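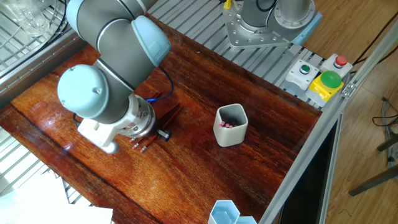

About Wijesinghe Desk Club

We began with one long table, a boxful of pencils and a feeling that plenty of people would like to draw and write more if only everything were laid out ready for them. Cheuk-hei Yau and Nimal Howlader opened the doors in Traltham one March, with 11 members between them, and a good many of those first members still come!

We're very fond of our red pencils with the pink erasers (they do get borrowed, and we do like them back), and of the hexagonal pots, grey and light blue, that you'll find on the wooden tabletop. Pencils go in the pot with the eraser end up, so you can see at a glance what's there — and if a few are left lying out between one drawing and the next, well, that's a table being used.

We meet every Friday at 4, upstairs from the old Odeo shop. Bring whatever you're working on, or bring nothing and borrow a sheet of paper from Nimal. There's tea, and usually cake, and newcomers are always very welcome.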